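I have now read the Gradby draft twice, once with coffee and once without, and I want to talk about page one. Page one says a task counts as done when the garment is "folded to an acceptable standard." That's it. That's the whole definition. There are pages and pages after it on floor markings and cable color and who signs what, and the thing the work is for gets seven words.

I've been around hand-held gripper work for a good while now, first at Krawczyk and then on my own, and I have folded more T-shirts than anybody who isn't in retail should have to. So I have opinions! A few of them are even polite.

If you haven't run into the draft, it's a set of good practice rules for people who record household tasks with grippers so that robots can learn from them. Laundry, table clearing, putting stuff in drawers, that kind of thing. A bunch of small outfits got tired of swapping recordings that didn't match and decided to write down how to do it properly. I'm all for that. I've been on the receiving end of a batch from another shop where the word "fold" meant three different things depending on who was holding the grippers, and I lost most of January to sorting it out.

Start with the surface, which takes up a whole section. The draft wants one plain covering, one color, edges visible, nothing on it except the item you're working with. I used to roll my eyes at this. A kitchen table has mail on it, a bed has a cat on it, so why teach a robot on a surface as bare as a putting green? But I've come around, at least for the first stage. When a recording goes wrong you want to be able to see why, and a plain green sheet makes a blue shirt really easy to follow.

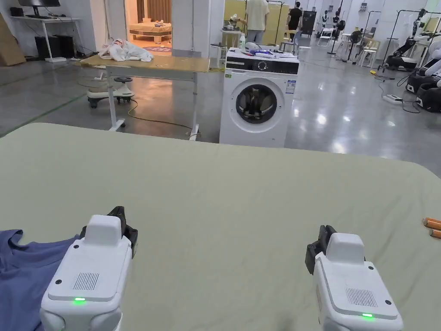 Photo: Witold Nowicki / Steden

What I like about the way Steden sets up is that the table is kept simple and the room is left to be a room. A washing machine with stuff heaped on top, people going about their business with their backs to you, a ride-on toy under a table. The draft would have you hang a curtain around all of that. Section 2 calls it "background control" and it's written as a must, right alongside the rules about cables and batteries.

I think that's a mistake, and it's the one I'd fight hardest. A safety rule deserves a must. If a cord is lying where somebody walks, sure, make it a must, and I'd like more of those in the draft, since a yellow cord on a gray floor is easy to spot and a black one in a dim hallway is not. But the background isn't a safety matter. It's a taste matter dressed up in a hard hat. A robot that has only ever seen a shirt in front of a curtain is going to have a bad day in my sister's apartment. Put it down as a "should," or better, ask people to write down what kind of room they were in and let whoever uses the recordings decide.

Hamish Rewi disagrees with me on this and we've gone back and forth about it for ages. His view is that if you let the room in, you let people's faces in, and their screens, and the whole privacy mess comes along too. He has a point – I'd never argue that folks should end up in a recording without knowing about it. But that calls for a consent rule, and the draft has a pretty thin one (a single line telling you to "inform those present"). Write the consent rule properly. Say who gets asked, when, and what happens if they say no. Then you don't need the curtain to do that job.

Okay, loose items. The draft says nothing may be on the surface but the item being handled, and that anything else makes the recording void. Void! I'd have thrown out half my best work. Stuff ends up at the edge of a table. The sensible version would be that whatever's there has to be out of reach of the task and has to stay put from start to finish. If it moves, mark it. You'd catch the real problem, which is a thing that's there in one moment and gone the next, and you wouldn't be binning good folds over something off in the corner.

Labels, now. I love labels. I know how that sounds. Two grippers from the same maker look like twins when you set them down, and if you pick them up the wrong way round after lunch you can get a whole afternoon of left-hand motion filed under right. The draft says grippers "should be distinguishable," and I'd turn that one into a must. It costs you a sticker and a pen. Handwritten is fine, I don't care how ugly it is, as long as two people in the same shop read it the same way.

Same goes for the lights. Plenty of units have a little status light, and the draft asks you to check it before each session. Before each session isn't enough. I learned this at Krawczyk, where we once had a batch of 3,370 recordings and found a stretch in the middle with one side missing, all from the same morning. We'd checked at the start. The battery had other plans. I'd ask for a glance before every single fold, and I'd have the person say it out loud for the first few days until it becomes a habit. People feel silly doing it. They get over it.

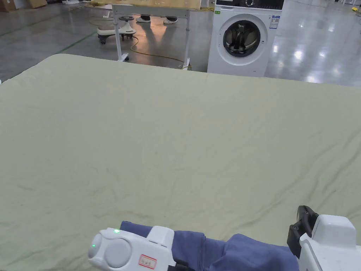
Dark blue cloth bunched between the grippers, green lights showing on the left one.

Now for the part that matters most to me, and it goes back to page one. Look at a pinch like that and tell me what an "acceptable standard" is. I can't, and I've done this a lot. Cloth isn't a box. You squeeze it and it bunches up somewhere else, you press one side down and the other side slides, and the sheet underneath wrinkles along with it. Two decent people will handle the same shirt in two decent ways. What the draft needs is a description of the end state that a stranger could check: which edges should line up, how far off they can be, whether the collar faces up, whether a sleeve is allowed to stick out. Grakport wrote something like this for their towel work and it fit on one sheet of paper. I've had it taped over my desk ever since.

And please, let people keep the messy ones. The draft tells you to delete any attempt where the cloth is dropped or regripped. That's the bit that made me put the coffee down. The regrip is the good stuff! If you only ever show a robot clean folds, it has no clue what to do the first time a hem slips. Mark those attempts, keep them in their own pile, whatever, but don't make deleting them good practice. I'd take 100 honest folds with slips in them over a much bigger heap of perfect ones.

Witold Nowicki told me I'm being too hard on a first draft, and he's probably right. The people who wrote it did it on their own time, and the section on file naming is excellent (I copied it straight into my own shop notes). The cable section is solid too. I'd only add that a table near the work area counts as part of the work area, legs and all, because that's where cords like to wander off to, and the draft stops at the edge of the surface as if nobody's feet were involved.

One more gripe and I'll quit. There's nothing in there about breaks. Holding a pair of grippers with your elbows out for a couple of hours is hard on the wrists, and tired hands fold differently from fresh ones. You can spot it in the recordings – the pinches get wider and the moves get short and choppy. A rule about rest would be good for the people and good for the data, and I really can't think of an argument against it. I asked for one in the last round of comments and got a reply saying it was "out of scope."

So I've sent it in again, with the towel sheet attached. Comments on the draft are still open, and you don't need to belong to anything to send one. If you fold things for a living, or used to, please write in about page one.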